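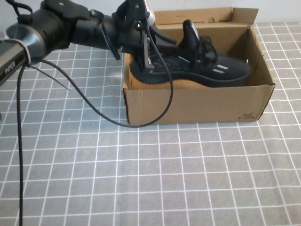 Stostalby Footwear Reuse Trial
Progress report to the Brivness Fund, 27 January 2026

The trial has reached its halfway mark and I would be cautious about calling it a success. We collected 220 pairs of used shoes against a target that was, in my view, set by people who had never sorted a donation bin. Of those, 100 pairs were fit to pass on. The rest had split soles, mould or no partner.

Collection
Donations came through six drop-off points. The one at the Pacheco shopping centre did most of the work, and the others could close tomorrow without much harm. The December appeal brought in a burst of children's runners, most of them well past saving. I doubt a second appeal would do better, whatever the Limura flyer claims about "untapped closets".

Boxing
The original application promised every pair would go out in a shoe box. I still question this. Boxes take up shelf space, and families tell us they throw them straight in the recycling. A labelled bag would be cheaper.

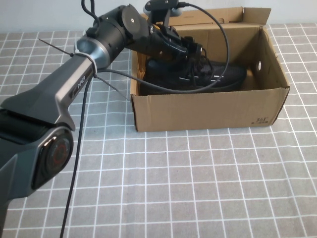
Black sneaker in an open cardboard box.

Spending
Transport is over budget by 16 per cent, nearly all of it fuel. Cleaning supplies are under, mainly because so little was worth cleaning. We ask that the difference be moved across.

Outcomes
The application also promised "improved participation in school sport". We have no honest way of measuring that and I would sooner drop the indicator than invent a survey for it. Pairs handed out, by size, is a figure we can stand behind.

Next period
We will close the two quietest drop-off points and trial bags at one pickup site. A decision on the bag change is needed from the Fund before we reorder boxes.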